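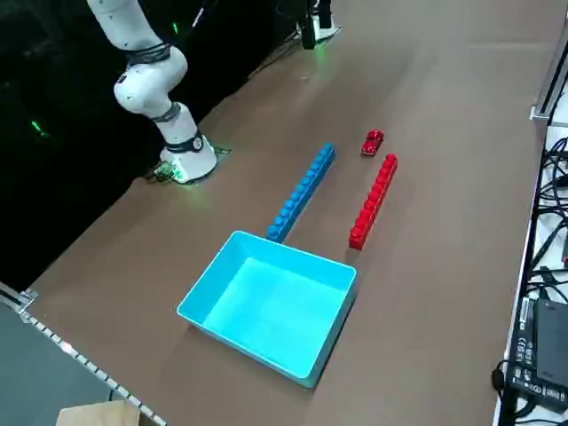 The Table Problem

Print
E-mail

August 31, 2021

By Rupert Widmer

Readers of this newsletter will remember that in February I announced my intention to clear my late aunt's flat in a fortnight. I would now like to withdraw the word fortnight. I may also withdraw the word clear.

The flat is in Bilari, on the second floor of a building whose lift was condemned before the last tenant's cat was born. My aunt lived there for 28 years and in that time, so far as I can establish, threw out one umbrella. She wrote about the umbrella in a letter to my mother, and seems to have regretted it.

I thought the difficulty would be the paper. Everyone warns you about the paper. In the end the paper went quickly, into tubs marked Keep, Shred and Ask Mum, and Mum, when asked, said shred. The crockery went to the cousins, who had been circling it since Easter. The books went to the fete people, apart from the cookery books with my aunt's remarks in the margins ("No." is beside a recipe for jellied eel, underlined twice). What remained was the dining table.

I should explain about the table. It is a Prarner extending table, with two leaves and a winding mechanism that needs a detachable handle, and it was bought to seat fourteen by a woman who disliked having more than three people in the house. It weighs what a pony weighs. The winding handle is missing. Without the handle the table can't be shortened, and at full length it can't get round the landing. Three removalists have stood on that landing and sucked their teeth at me, and one of them charged for it.

So I rang the makers, and learned that Prarner stopped making furniture some time ago and now does something with commercial flooring. The young man on the phone was very decent. He asked if the table was still under warranty. I read him the number stamped under the rail, which is 508, and there was a long silence during which I believe he was writing it down to be polite.

Several members suggested the second-hand trade. I can report on this at length, having placed the table on three websites and on the corkboard at the Grallano bakery. Replies came in at a brisk pace and were all from the same four kinds of person. There was the kind who asks whether it is still available and is never heard from again. There was the kind who offers twenty dollars and wants it delivered. There was a gentleman who would take the chairs, and when told there were no chairs, accused me of selling them behind his back. And there was a woman who drove an hour and a half to measure it, had a cup of tea, told me about her hip, and went home. I liked her very much and hope she comes again.

A dealer named it a fine piece and valued it at $3000, provided it was in his shop. In the flat, he said, it was worth whatever I'd pay him to take it away. I have thought about this a good deal since. I suspect it applies to most of what we own and to one or two of my relations.

At this point the owner of the flat downstairs, a retired cabinetmaker, put his head in. He lay on the carpet under the table with a torch for most of a Saturday. His opinion was that the handle was a standard size for its day and that Sárközi, the old hardware shop down by the station, would have something in a drawer. I said surely no shop still had drawers. He gave me the look that tradesmen keep for people who work in offices.

Sárközi has drawers. Sárközi has a whole wall of them, labelled in a hand that gets shakier as you go left to right, and in one, between sash pulleys and something called a mortice keep, there was a winding handle. It cost $2. I was so pleased that I also bought a brass hook, for which I have no use at all – it's on my desk as I write.

The handle fitted. The table wound in, groaning like the hull of a ship, and as the leaves drew together a quantity of things dropped out of the works onto the carpet: a pencil, a dried pea, most of a jigsaw, and the original handle, which my aunt had evidently tucked up inside the frame so as not to lose it.

I sat down for a bit after that.

The removalists are booked again, the ones who didn't charge for the teeth. The table is coming to my place, where it won't fit either, though it will fail to fit in a shorter form. My wife has been told. She has asked that the matter of the sideboard be kept for another month, and I've promised that it will be.

A few practical notes for any members facing the same job, as quite a few of you now are. Do the kitchen first while you still have your temper. Don't read the letters standing up. If a drawer sticks, something is taped to the back of it, usually a receipt. Take photographs of the rooms before you shift anything; I didn't, and already the family can't agree on which side of the window the barometer hung. The council will collect hard rubbish if you ring ahead, and their idea of a mattress is stricter than yours.

If anyone has a use for thirteen pieces of a jigsaw of a harbour, mostly sky, I have them in an envelope. The spare handle is also available. Pick up only.

Print
E-mail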